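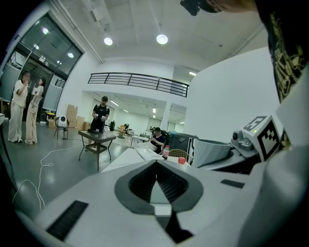
Week 6: Reading a Label Without Losing the Will to Live

Course: Foundations of Food Labelling, Krishnan College of Continuing Studies. Bring a calculator and one thing from your pantry you would prefer not to discuss.

1. Where we got to

Last week we dealt with the nutrition panel, and most of you now know that a serving size is a work of optimism. The Fovine muesli bar we passed around claimed to contain 2 servings. I have yet to meet the person who eats half a muesli bar and wraps up the rest for Thursday.

This week is the ingredients list, which is duller and considerably more honest.

2. The order of things

Ingredients are listed in descending order by weight at the time of manufacture. If sugar comes first, you are holding sugar with some company. Manufacturers are aware that you know this, so look for sugar arriving in several disguises: glucose syrup, fruit juice concentrate, malt extract, honey. Each sits modestly down the list. Add them up and they would often lead it.

Added water counts as well. In the Wurnar tomato sauce (worksheet, side A) it sits in second place, ahead of anything resembling a tomato. Nobody has broken a law. The flavour is your own affair.

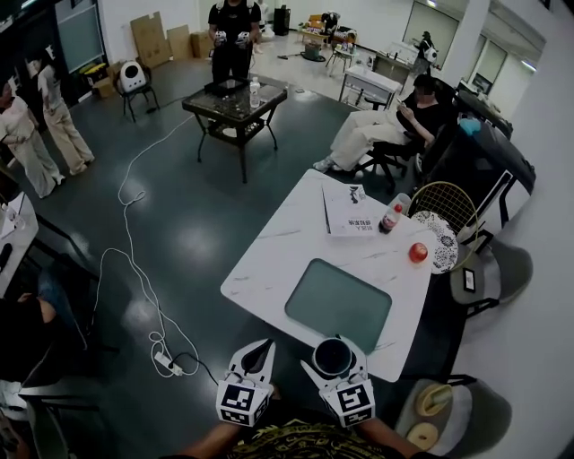
3. Per serve and per 100

When you compare two products, use the per 100 g or per 100 mL column and ignore the other one. The serving column is chosen by the maker, and makers are only human. Drinks are where this bites hardest, as people pour to suit the glass and seldom consult the packet. A bottle with a red cap and red label, like the one on the marble-patterned table, could be treated as one serve or three depending on who is thirsty, and the apple beside it gets through life with no panel at all. Work from the 100 mL figure, then multiply by what you really drink.

Worked problem: an Erkolness iced tea has 6 g of sugar per 100 mL. The stated serve is 200 mL, so 12 g. You drink 300 mL, so 18 g. Show your working, including those of you who do it in your heads and get it wrong.

4. Words that mean less than they hope

"Natural" - ask what it is describing. Often it is the colour.
"Lightly" - usually refers to the salting, occasionally to the thinking.
"Made with real fruit" - go to the ingredients list and find the percentage. Bring a magnifying glass.

5. For next week

Finish side B of the worksheet. Copy out one full ingredients list by hand, emulsifiers and all, and underline every form of sugar. Photocopies will be returned with a sigh. We start on date marking, so please leave the yoghurt at home.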